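Two hours at the Zarham open day

I went over in February to see the Zarham hand-held gripper kit, and I came home with sore thumbs and a head full of plans. The open day was in a long hall behind the Ititent offices. Doors opened at nine, and by half past there was already a line for the try-out tables, so I had coffee first and read the spec sheets pinned up by the stairs.

For anyone who hasn't followed this stuff: you hold the gripper in your own hand, do a chore with it, and the camera on it records what a robot would need to see to do the same chore later. No arm to bolt down, no safety cage. I've wanted to get my hands on one for ages!

My first go was with soft things, and the fingers surprised me. They have ribbed inserts that give when you close on something, so a cloth folds into the grip and stays there. I got the hang of squeezing lightly after maybe a dozen tries (my first few were all far too hard, and my neighbor at the table had the same trouble). Boxes were easier. Thin things lying flat, like a pen, were the hardest by a long way, and I never got good at them.

The people from Trasari, who make the software, had a screen up where you could watch your own recording a minute after you made it. I loved this part. You see at once where your wrist wandered or where you blocked the view with the very thing you were carrying. Their demo set has 1342 recordings in it, all of household chores, and you can scroll through them and skip to the moment the fingers close. Bad takes get marked with one key. The search box was slow, and I told them so, and they wrote it down.

Now for prices. The basic kit is 800 dollars with one gripper, and a second gripper adds 300. Spare inserts come in packs of 5. I asked if the inserts wear out and was told that depends on what you pick up, so I'd want to hear from someone who has used theirs for a few months. The charger is extra, and I think it should be in the box at that price.

Upstairs, Deschamps was showing a carrying case and a wrist strap that fit the same kit. The strap is great! It takes the weight off your thumb, and I did a whole second round with it on and could have kept going. The case is big for what it holds, but everything has its own slot and the lid shuts flat.

They let us stay at the tables until noon, and I went back for one more turn before catching the bus. I've put my name down for the loan program, two weeks with the basic kit and the strap, and my own desk will be the first thing I try it on.

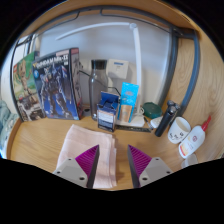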